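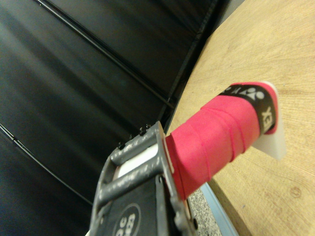
Woduvora - FAQ

Last touched February 26, 2024. Answers get added when the same thing lands in my inbox twice. Short answers, sorry. - Ariel Estrella

What is Woduvora?

A robot arm that scoops a litter box and drops the clumps in a bin. Plus whatever else with a handle we can get it to hold. Built evenings and weekends in the shared workshop at Brotora, on a corner bench with black curtains behind it.

Can I buy one?

No. No kit either. Parts list and code are free, go build it.

Is it finished?

No. The scooping part is usable if you stand next to it. The tipping part is fussy. Leaving it alone with an actual cat is a long way off and I won't be answering mail about that until October at least.

Why a litter box?

I have two cats. Also it's a good hard problem - litter is heavy, it shifts, it gets into everything, and the scoop catches on the floor of the tray if you come in too steep. Picking up a foam block teaches you very little after the first week.

What's the arm made of?

Servos and metal brackets, mostly. Joints are all the same size servo so spares are easy. The controller is a Pralex board I already had in a drawer, any board that can talk to your servos will do. Please don't buy a Pralex just for this, the connectors are annoying.

Do I need a 3D printer?

For the gripper parts, yes, or a friend with one. Ours are printed in whatever is on the workshop spool. Color doesn't matter. Infill does, go to 50 percent on anything that touches the handle or it'll creep under load and you'll be chasing a loose grip for days.

What kinds of handle can it hold?

Round or nearly round is best. Racket handles with grip tape are very forgiving, the tape gives a little and the jaws settle in. Bare smooth plastic is the worst. If your scoop has a skinny slick handle, wrap it. Grip tape, hockey tape, rubber bands in a pinch. Padding on the jaws helps too but wears out, check it evry few sessions.

Which scoop?

Plastic, slotted, stiff. Try to bend it in the store. If the blade flexes in your hand it will flex a lot more with a load of litter on it. Metal scoops work but they're heavier and the wrist servo complains.

How do I stop it from digging into the tray?

Come in shallow. Start the pass at 18 degrees to the litter surface and level off once the blade is under. Stop well before the end wall. Set the max torque on the wrist low for the first tries, so if you've got the tray height wrong it stalls and doesn't push the tray off the table. Ask me how I know.

Measure tray height with the litter in. Then measure again after you've run it for a while - the stuff piles up at one end.

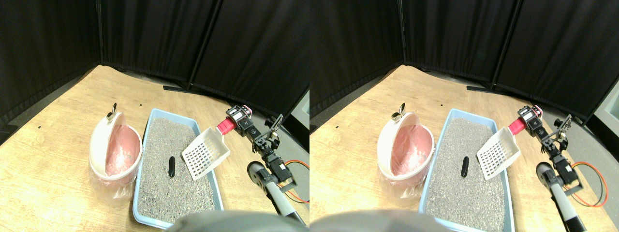
Also mark where the tray goes. Tape on the bench, pencil, anything. A tray that's moved a finger width is enough to ruin a saved path, and it will get moved, it's a shared workshop. Same goes for the bin.

What do you use as a practice load?

Anything dark that stands out against gray litter and isn't disgusting. Please no real samples on the shared bench. House rule now, for reasons.

What about the bin?

Small, with a lid that stays open by itself. Put a bag in it. Lids with a soft hinge drift shut and the scoop hits them on the way over. The arm doesn't open the lid, you do. Maybe later.

Tipping: rotate the wrist 90 degrees over the bin, wait, small shake, come back. The shake is in the code as a separate routine, turn it off until the rest works. It throws litter. Everywhere.

Does it see what it's doing?

Cameras yes, smarts not so much. Right now most runs are me driving the arm and saving the motion, then playing it back. Learning from those runs is the plan. Curtains are there so the background stays plain and people walking past don't end up in the recordings. Cheap black fabric is fine, wash it first, it sheds lint.

How dusty is it?

Very. Clumping litter is the worst for it. Keep the base of the arm as far from the tray as your reach allows, blow out the joints after every session, and keep cables in a loop that can't drag through the tray. We lost a servo to grit and I still haven't got it apart.

How long did the build take?

Seven weeks to first movement. Much longer to first useful scoop. I didn't keep a log, should have.

Is it safe around pets and kids?

Treat it as not safe. It has no idea anything is there. Power switch within reach, hand near it, animals in another room.

Will it work with a different tray size?

Should. Wider is easier than deeper. High sided trays are trouble, the elbow has to come up and over and you run out of reach in the far corners. Covered boxes, no.

My arm droops when it holds the scoop. Broken?

Probably not. Weak power supply first, check that. Then bracket screws. Then move the grip closer to the blade so there's less hanging out front.

Has anyone else built one?

A group in Cáceres has one going with longer upper links, and a few people have sent notes. Best one so far on tipping:

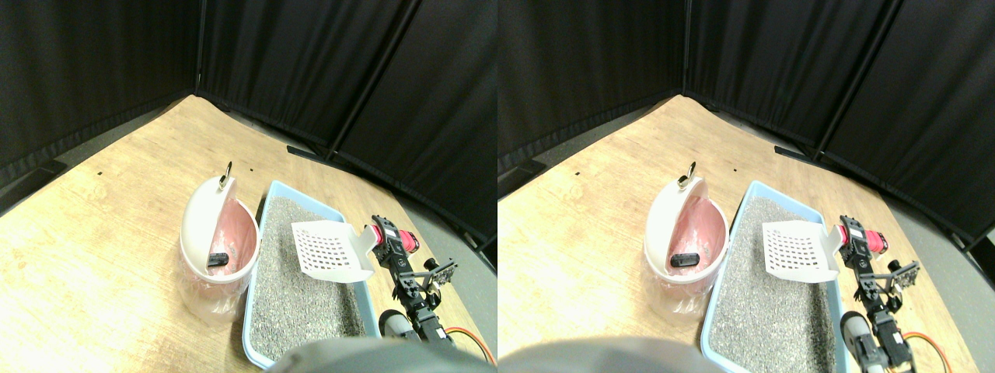

Aoife Ní Mhurchú: I slowed the lift right down and it fixed most of my spills. I'd been tuning the tip for ages and the clumps were already rolling off on the way up. Lift, stop, let the loose litter fall through the slots, then travel. I also tilt the blade back a touch before it leaves the tray. Takes longer per scoop but I sweep a lot less.

Doing the same here since, her pause is in the code as a setting. Default is on.

Can I come see it?

If you're a Brotora member, yes, Monday evenings usually. Not a member - write first, there's a guest sheet to sign and I need to know a day ahead. Bring closed shoes. Dont bring your cat.

Where do I send fixes?

Same address as everything else. Put "woduvora" in the subject line or it goes to the wrong folder.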